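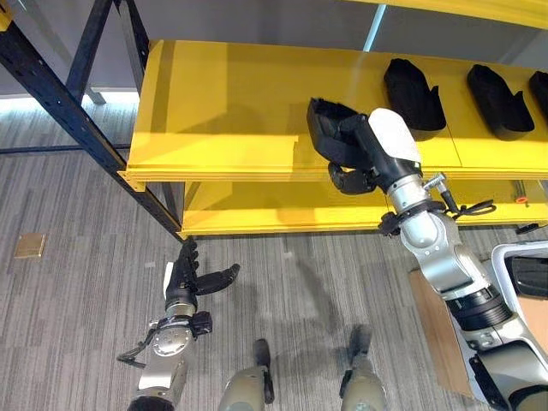

A two-armed robot holds a black shoe-shaped piece at the shelving used for handling trials.

Fermont sets budget for second stage of shelf-handling trial

12/10/2020
Reading time: 2 min

Fermont has approved equipment spending for the second stage of its shelf-handling trial at the Hedesmont site. The money covers hands, cabling and shelving. A further robot is not included and will be considered in the next budget year.

The plan lists 120 hours of supervised running, split evenly between single-item picks and returns to the shelf. Replacement finger parts are the largest running cost. The site has set a limit of 1,750 handling cycles per hand before inspection, a figure it will review once wear records from September have been checked.

Two suppliers, Midtbø and Ekberg, have been asked to quote on hands that fit the existing wrist mount. Quotes must list spare parts, software licences and delivery separately. Bids that need a new mount will be accepted, but the cost of refitting both arms will be added to the price for comparison.

Lead time on the hands is almost 60 days. Shelving will be ordered first so that floor positions can be marked and shelf heights measured before the hands are delivered. Cable routing at the wrists will be settled with the chosen supplier.

Fermont has not published the total value of the budget.

Search this site Enter keyword Go

Recent items
Leasing or buying: how Hedesmont costed its lift trucks
Ekberg changes service terms for grippers
Spare parts storage: what to count in a yearly budget
Midtbø opens parts counter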